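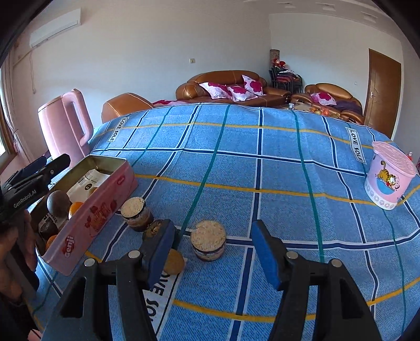

The Weight

Declan Mottram had to be at 155 pounds by nine in the morning, and at six in the evening he was at 157. That was not bad. He had been worse off before the Stockdale fight and had made it with an hour to spare.

Norbert Šimek wrote the number on the back of the hotel's parking slip and put the slip in his shirt pocket.

"Two pounds," he said. "You will sleep off one of them."

"And the other one?"

"We'll see in the morning."

They had driven to Trurthorpe the day before. The promotion had given them one room, and Norbert had taken the bed by the window without asking. He was sixty-eight and his back was bad. Declan lay on the other bed in two sweatshirts and a wool hat and looked at the ceiling. His mouth felt like cardboard. On the television a man was selling knives with the sound off.

The opponent was a fighter called Brindus, from up north, who had won his last seven. Declan had watched six of those fights on his phone. He had stopped the last one halfway through the second round, right after the left hook, and had not gone back to finish it.

"Tell me about the hook again," he said.

"He drops the right shoulder first," said Norbert. "Only a little. You've seen it."

"I've seen it on a phone."

"It's the same shoulder."

Norbert took off his shoes and set them side by side under the radiator. He had trained fighters for most of his life, at first in a church basement and then in the gym on Plerkunard Street, and he had never raised his voice in either place. Declan had come in off the street at nineteen, wanting to hit the heavy bag. Norbert had made him skip rope for a month. Declan was thirty-four now. He had a knee that clicked on stairs and a daughter in second grade who thought he worked at a sports store, which was true on weekdays.

"My sister called," Declan said. "She wants to know if this is the last one."

"What did you tell her?"

"I said I'd ask you."

Norbert thought about it. Out in the hallway the ice machine dropped a load of ice, and they both listened to it.

"It's not my face," Norbert said. "Ask me Saturday."
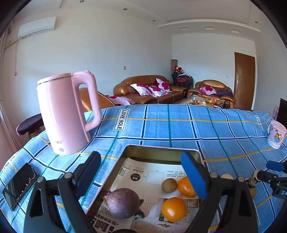
Then he turned off the television and the lamp and lay down with his hands folded on his stomach. He was asleep in a few minutes. Declan stayed awake and counted combinations. Jab, jab, right hand, step out. Jab to the body, right hand over the top, step out. When he was younger he used to picture himself winning while he did this. Now he mostly pictured his feet.

At two he got up, went into the bathroom and held a mouthful of water for as long as he could. Then he spat it in the sink. He looked at his face in the mirror. The cheeks had gone in and the old scar over the left eye stood out white. He looked like his father had in the hospital. He turned off the light and went back to bed.

Norbert woke him at five-thirty. The scale was a bathroom scale they had brought in a towel, and they put it on the tile where it read true. Declan stepped onto it in his underwear. The numbers jumped around and stopped.

"156," said Norbert. He wrote it under the other one.

So they did the parking lot. It was still dark and cold enough to see their breath. Declan ran laps in the two sweatshirts with a plastic suit underneath, and Norbert stood by the car in his overcoat with a watch. A man loading a van stopped to look and then went on loading. On every lap Norbert held up his hand with the fingers open, and that meant keep going. After 15 minutes he closed it.

They weighed him again in the bathroom. Declan gripped the towel rail, then saw Norbert looking at his hand and let go.

Norbert bent down close to the dial, with his glasses pushed up on his forehead. He took his time about it. Then he got the parking slip out and wrote 155, and drew a line under it.

"Get dressed," he said. "Don't lick your lips."

Brindus was already in the hall when they got there, sitting on a folding chair with his hood up. He was smaller than he looked on the phone. His eyes were sunk in and he had a bottle between his feet that he wasn't drinking from. He nodded to Declan and Declan nodded back.

A woman with a clipboard called the first name. Brindus stood up, and as he reached for the zipper of his jacket his right shoulder dropped, only a little.

Declan looked over at Norbert, but Norbert was hunting through his pockets for the license.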